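Things That Hold Other Things
A small gallery from the Skerkton kitchen
Posted 08/08/2024

In January I decided the kitchen needed order, and by order I meant containers. Over 12 of them have come through the door so far, most from Fothergill on the high road. What follows is the gallery of results, with captions. 

The bread bin
Came from Grukden, flat, with 15 screws and room for 14. Holds bread, in theory. Has mostly held the instructions.

The spice rack
I alphabetized it over one long evening. Then I bought a second paprika, and the system has never recovered.

The drawer divider
Divides the drawer into things I use and things I might be asked about someday. The second section is larger.

The utensil caddy
Gray, three compartments, sitting on a wire rack base. Spatula, serving fork and whisk went in on the left, all white, and something with an orange handle got the right to itself.

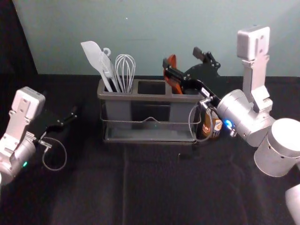
I keep meaning to even things out — one of the white ones could move over to the middle, which is standing empty — but three compartments felt like luxury when I bought it and I'm not ready to fill them all. Stavadier sells a version with five. I have looked at it more than once.

Next up: the lid situation, which will need its own page and possibly its own room.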